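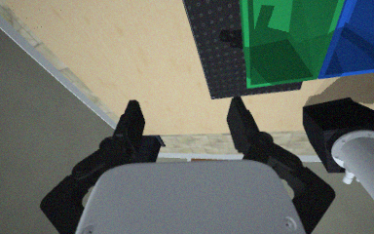

Figure 1. Wrist view with the gripper open. Green and blue bins at the top.

Plillcombe module, Unit 3: Occlusion and camera choice in a simulated bin cell

These notes go with the August lab sheet. You should already have the Ostermann scene loaded and the joint controller running. Gains and joint limits were covered in Unit 2 and are not repeated.

1. What the wrist camera gives you

The wrist camera moves with the tool, so the fingertips hold a nearly fixed position in its image. That makes it a good source for the last stage of an approach. The cost is that the gripper housing takes up pixels that can never show the table. In Figure 1 the housing and both linkages cover much of the lower half, and the bins are cropped by the image border. A bin pose fitted from this view alone rests on partial rims.

Build a self-mask before anything else. Project the gripper mesh into the image using the current finger joint values and discard every pixel it covers. A mask made once with the fingers open will be wrong as soon as they close. Grow the mask by 3 pixels to absorb error in the hand-eye transform.

Shadows need separate treatment. The insides of the bins go from bright to very dark green or blue with no change of material. Segment on hue and keep a loose threshold on brightness. Pixels close to black carry no usable hue and should be marked as unknown.

2. When the view is blocked

The perception node must be able to report that it has no answer. The second view appears to be mostly housing, with part of the ringed panel behind it and a patch of dark yellow at the left border. A colour detector will return a region for that yellow patch, but the region touches the border and gives no complete outline. Reject any region that touches either the image border or the self-mask, unless a second camera confirms it.

Note too the shadow lying across the housing. It has a saw-toothed upper edge, and an edge-based fitter will lock on to it readily. Apply the self-mask before edge extraction so that these pixels never reach the fitter.
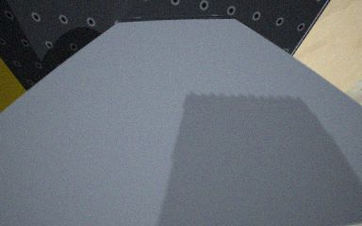
3. Adding a fixed view

The fixed camera sees the arm, the mat and the outer faces of all three bins. Use it to set the order of the bins and to give a coarse position for each. It is too low to see inside them, so it cannot tell you whether a bin is full.
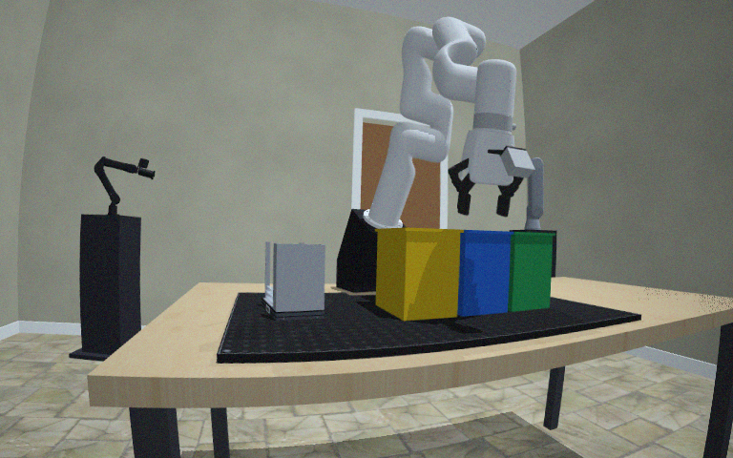 Figure 3. Fixed view, gripper open above the row of bins.

The Cillovness planner takes both estimates. Weight each by its count of unmasked pixels, and drop any estimate supported by fewer than 112. Point clouds are cut to 4000 points before collision checking. Include the grey apparatus to the left of the bins as a fixed obstacle; its upright panel lies within the sweep of the elbow in the default plan.

4. Lab task

Run the Trullport log through your node and write out one line per time step: step number, camera used, bin colour, position, and status. Status is one of OK, PARTIAL or NONE. Step 117 is a useful check on your self-mask, and the correct status there is NONE. Hand in the output file and your mask code. Plots are optional.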